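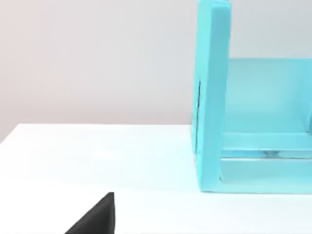 Wrist camera planning is doing my head in, so I'm hoping someone on here has been through it. I've got a two-arm sim set up in Pacheco, the job is to get a small bottle onto the turquoise shelf, and my policy gets three views: both wrists plus one from overhead. Trouble is, a wrist view is often like the one I've put at the top, one fingertip in the corner, a slab of shelf on the right and loads of plain white table. No bottle anywhere! The planner then just guesses. I ran 838 episodes over the weekend and the worst ones all start with a view like that. Do I drop the wrist frames when the target's not in them, or leave them in and hope?
unstead_dan, 3 August 2025

Reply from gripfiddler
Leave them in. You can see the upright and the base rail in there, and that's plenty to get a rough fix on where the wrist is. Chuck the frame out and you lose that as well. What does your overhead one look like when it's got hold of the bottle?

Reply from unstead_dan
Like so, this one's from a held state: 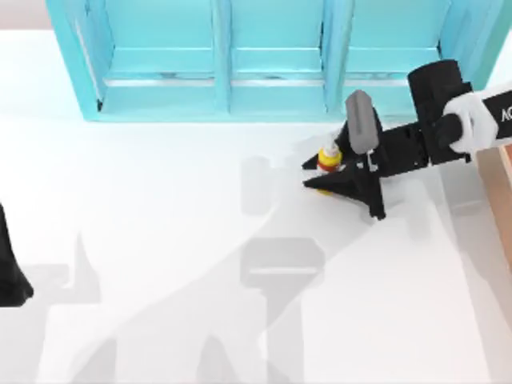

I'm on the Onovell controller at 20 Hz, with the stock grasp check (finger width plus a contact flag). Works fine on paper. I did wonder about the shadows though, they go all over the table and my segmentation keeps picking bits of them up as gripper.

Reply from Rui Godinho
Turn the shadows off while you debug, then bring them back. And I don't agree with gripfiddler, sorry. If the frame has no target in it I'd mask it. We kept ours in for ages on the Nosance stack and the policy learned to match the background, so when we shifted the shelf a bit it went to pieces.

Reply from gripfiddler
That's a randomisation problem, Rui, you can't pin that on the camera! Move the shelf in training and it goes away.

Reply from Rui Godinho
It got better. It didn't go away. Dan, have you got a drawer in that sim too? They were worse than shelves for us.

Reply from unstead_dan
Yep, there's a drawer, and it's grim.
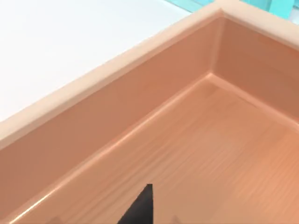

My depth estimate wobbles by 2 cm along that curved bit at the bottom of the wall, so the planner thinks the floor starts earlier than it does and stops short. I've tried smoothing it and that only made the wobble slower, if that makes sense. Might just feed it the mesh and be done with it.

Reply from pellam
Feeding it the mesh is cheating :) but I'd do it as well. Get the planner right with perfect geometry first, then swap the perception back in. Otherwise you're chasing two bugs at once. Also, is your grasp check looking at where the bottle is in relation to the fingers, or only the width?

Reply from unstead_dan
Only width and contact. Oh. Hang on, let me dig one out. 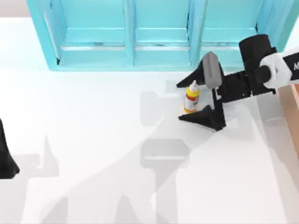
Fingers wide open, bottle standing to the left of the gap.

So I need a pose test in there, don't I. I'll add one tonight, and try Rui's masking on half the runs and gripfiddler's way on the rest, 20 seeds each, and post the numbers.

Reply from gripfiddler
Fair enough. Move the shelf about for both halves though, or I'm not accepting the result.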